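Valdale library extends evening hours until the end of spring

The public library in Valdale will stay open until 9 in the evening from February, two hours longer than before. The town council approved the change after a survey in which 147 residents took part. Most of them wrote that they finish work too late to visit the library on a normal weekday.

The longer hours are valid for the main building on Hedon Street only. The small branch near the train station keeps its old schedule, and the children's room will close at 6 p.m. as usual.

"We heard the same wish for many years, especially from people who study next to their job," said Seraina Pfister, the head of the library. "At home they have small children or a loud kitchen. They need a table, a lamp and some quiet."

During the late hours visitors can borrow and return books, read newspapers and use the study places on the upper floor. The reference desk will have one person on duty - before, it was planned to leave it without staff after 7 p.m., but this idea was dropped in the autumn.

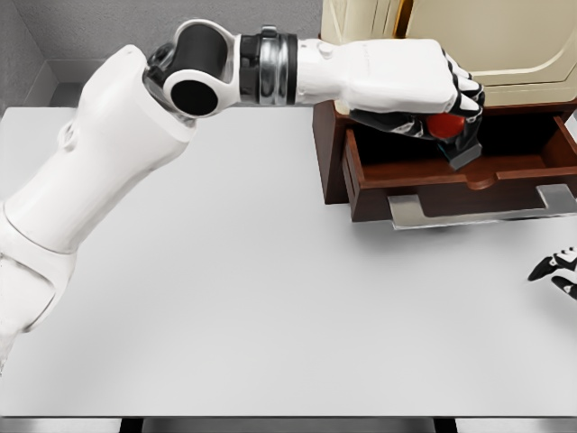 The cost of the project is paid from the regular town budget. For the evening service the library has hired 2 part-time employees, who started their training last month. If the number of visitors stays low, the council can return to the old hours in summer.

Not everyone is satisfied with the plan. Neville Marsden, who lives across the street, asked the council to close the rear parking lot at 8 p.m. because of the noise from cars. The council agreed to this request. Late visitors should now use the parking lot behind the post office, which is free of charge after 5 p.m.

The library also prepares a small program for the new hours. A reading circle for adults will meet on the upper floor and begins with 14 places. A language table for people who are learning English has 17 places and is open for beginners too. Both groups are free, but it is necessary to sign up at the front desk.

A library card is needed to borrow books. New residents can get one on the same evening if they bring an identity document and a letter with their Valdale address.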